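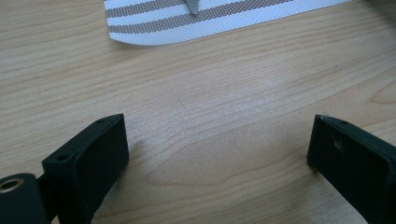 Can a Machine Do the Chores?

A dishwasher washes dishes. A washing machine washes clothes. Both are machines, and both have been in homes for a long time, so part of the answer is yes.

But think about what is left over. Someone has to carry the plates from the table and set them in the racks. Someone has to pull the shirts out of the dryer, turn the sleeves the right way out, fold them, and put them in a drawer. These are the jobs that most people mean when they ask whether robots can do chores. They are also the jobs that robots still do slowly, or with many mistakes, or only in a place set up to suit them.

This page explains why. Words in the list at the end are marked with a star (*) the first time they appear.

What a gripper is

A gripper* is the part of a robot that takes hold of things. Many grippers have two fingers. The fingers are stiff, like the two sides of a clothespin, and they move toward each other to close and apart to open.

The gripper at the top of this page has two black fingers. They are wide open, with bare wood between them. Near the top of the picture is a strip of white material with gray-brown stripes, lying flat on the table. The gripper is not holding it or anything else.

A two-finger gripper can do one main thing, which is to pinch. Your own hand can pinch, hook, scoop, press, twist, and feel the edge of something with a fingertip. It can also do several of these at once. When you open a jar, one hand holds the glass while the other turns the lid, and you change how hard you squeeze without thinking about it.

Some robots have hands with more fingers. These can do more kinds of grip, but they have more motors, cost more, and break more often. For that reason a lot of chore research is done with the plain two-finger kind.

Why a flat cloth is a hard object

Suppose the job is to pick up a piece of cloth from a table. For a person this takes a moment. For a machine it can be split into steps.

1. Find the cloth. A camera sends a picture to a computer, and the computer has to work out which parts of the picture are cloth and which are table. Shiny tables can make this harder, because light bouncing off the surface can look like a pale object.

2. Choose a place to grab. A block has sides to hold. A cloth lying flat has almost no height, so the fingers may slide over it. The computer can look for a fold, a corner, or a raised edge.

3. Move the fingers there. If they stop too high, they close on air. If they go too low, they hit the table. With thin cloth, the space between too high and too low is very small.

4. Close and lift. Now the cloth changes shape. It hangs, twists, and may fold over itself. The picture the computer used in step 1 is out of date.

5. Look again and plan the next move.

A wooden block stays the same shape the whole time. Engineers call an object like that rigid*. Cloth, rope, dough, and plastic bags are deformable*, meaning that their shape changes when they are moved. A lot of housework is done on deformable things: bedsheets, towels, socks, trash bags, sponges.

Try it yourself

You need a table, a dish towel, and a pair of kitchen tongs with flat ends. Ask an adult before borrowing the tongs.

Lay the towel out flat. Keep one hand behind your back. Using only the tongs, fold the towel in half so that the edges line up. Then fold it in half again.

Next, close one eye and repeat the test. With one eye it is harder to judge how far away things are. A robot with a single camera has the same trouble.

Last, drop the towel on the table in a heap and try to find two corners with the tongs. Write down how long each test took. Most people find the third test the slowest.

How machines learn a chore

The old way to make a robot do a job was to write down every movement. Move the arm this far, close the gripper, move up, move left. This works well in a factory where each part arrives in the same place, facing the same way. It works badly in a kitchen, where a cup may be on the counter one day and under a newspaper the next.

A newer way is learning from demonstrations*. A person does the job many times while a camera records it. Sometimes the person steers a robot arm. Sometimes the person holds a gripper in the hand and does the job with that, with no robot arm there at all. The recordings are then used to train a computer program. The program looks for patterns: when the view looks like this, the fingers should move like that.

One demonstration is not enough. Take an imaginary robot called Stitar. Stitar is being trained to pick up a folded cloth and put it in a basket. If it is shown the job 10 times, on one table, with one cloth, it may learn to do the job on that table with that cloth. Change the table and it may fail. If it is shown the job 3000 times, with many tables, many cloths, and different lamps, it has a better chance with a table it has never met.

The mistakes in a demonstration can be useful too. If a person drops the cloth and picks it up again, the recording shows the program one way to recover. A program trained only on perfect runs has no pattern to follow after a slip.

Home and shop compared

A shop floor and a home need many of the same skills: pick up, carry, put down, wipe, stack. Which is easier for a machine?

In several ways the shop is. Floors are flat and wide. Boxes come in standard sizes. Shelves stay where they are. Items have bar codes, so a machine can scan them to learn what they are. Floor-cleaning machines are already used in large stores.

Stocking a shelf is harder. Imagine two stores, one in a town called Orellana and one in a town called Fovville. The Orellana store sells only canned soup. The cans are all rigid and all one size, and a single kind of grip will do for every one. The Fovville store sells 332 different items, among them eggs, bread, light bulbs, and bags of rice. An egg needs a light grip. A bag of rice sags in the middle. Bread gets crushed. A robot that could work all day in the first store could be stuck in the second before it had finished one shelf.

A home is more like the Fovville store, with extra problems added. There are stairs, pets, and people walking by. Things get left in new places. There may be no bar codes at all, and two socks that look alike may belong to different people.

What can be done now

Machines can do these jobs fairly well: vacuuming a floor that has been cleared, mowing a lawn with a marked border, moving bins around a warehouse, and washing clothes or dishes that a person has loaded.

Machines can do these jobs some of the time, usually in a lab or with a person watching: folding towels, wiping a table, loading a dishwasher, opening drawers, and putting groceries on a shelf.

Machines still have a lot of trouble with these: making a bed with heavy blankets, untangling cords, cleaning a full bathroom, and tidying a room where any object might turn up anywhere.

The groups have soft edges. A robot might fold a towel in a video and then fail with a bigger towel. When you watch a robot video, there are some good questions to ask. Is it playing at normal speed? Was a person steering? Has the robot seen these same objects before? How many tries were left out?

Why being right most of the time is too little

Let us give Stitar a second job, clearing a table. Say the table has 10 plates on it, and Stitar drops 2. Eight plates in the sink might sound like a good score. In a real kitchen it means broken plates on the floor, and a person has to sweep them up. The person might have been quicker doing the whole job alone.

Engineers use the word reliability* for how often a machine does its job correctly. A chore robot needs high reliability, and it needs to be safe when it does fail. It should stop if a child or a cat gets in the way. It should squeeze no harder than the job calls for. A robot arm strong enough to lift a full laundry basket is also strong enough to hurt someone, so its speed and force have to be limited – and a slower, gentler arm takes longer to do the work.

There is also the cost. Suppose a company called Tustivier built a robot that could fold laundry and do nothing else. A family would have to decide whether that was worth the price and the floor space. A machine that does one chore must do it very well. A machine that does many chores is much harder to build.

Words used on this page

Deformable: able to change shape when pushed, pulled, or lifted. A towel is deformable.

Demonstration: a recording of a job being done, used to train a program.

Gripper: the part of a robot that takes hold of objects.

Reliability: how often a machine does its job correctly.

Rigid: stiff, keeping the same shape when moved. A brick is rigid.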